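Participants wanted: comparison of wrist cameras and needle drivers for robotic suturing

Bolgate is recruiting participants for a bench study at its Ututside laboratory. The study compares two jaw patterns, Dramer and Van Dusen, under two controller settings, with the operator working from a small camera mounted at the instrument wrist.

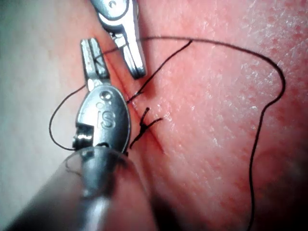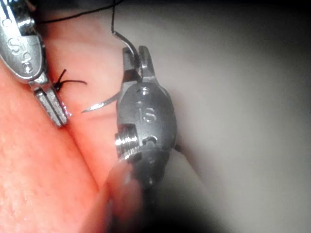 Two-instrument suturing with black thread, seen from wrist-mounted cameras.

Each participant attends 4 sessions. A session consists of a short familiarisation period followed by a set of interrupted stitches on a practice pad, tied and cut to a fixed tail length. Jaw pattern and controller setting are changed between sessions in an order assigned at enrolment. We record instrument position, grip command, thread breakages, dropped needles and time per knot. The whole study will comprise 286 stitches.

Who can apply

Applicants should be able to tie a square knot with instruments. Experience of a teleoperated console is useful but will be noted as a variable, so please state it accurately. Normal or corrected vision is required. Left-handed applicants are welcome. Employees of either jaw supplier cannot take part.

Payment and dates

Participants receive £300 on completion of all sessions. Those who withdraw early are paid for the sessions attended. Sessions run in February.

To apply, send a one-page summary of your relevant experience to Fitzgerald Park, Instrument Evaluation, Bolgate, Ututside. Closing date 14/11/2019. Applicants will receive a reply within 5 working days of that date.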